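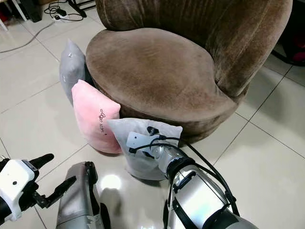 Brown velvet tub chair with throw pillows.

Caring for velvet seats

Vacuum every couple of weeks with the soft brush head, on low suction. Go with the nap first, then against it.

Blot spills right away with a dry white cloth. Don't rub. If a mark stays, mix a drop of dish soap into 300 ml of cool water and dab on the foam only. Test under the skirt first.

To lift creases, hold a steamer a hand's width away, then brush lightly while the pile is damp. Let it dry overnight before anyone sits down.

Keep velvet out of direct sun, especially in August. Wash pillow covers inside out.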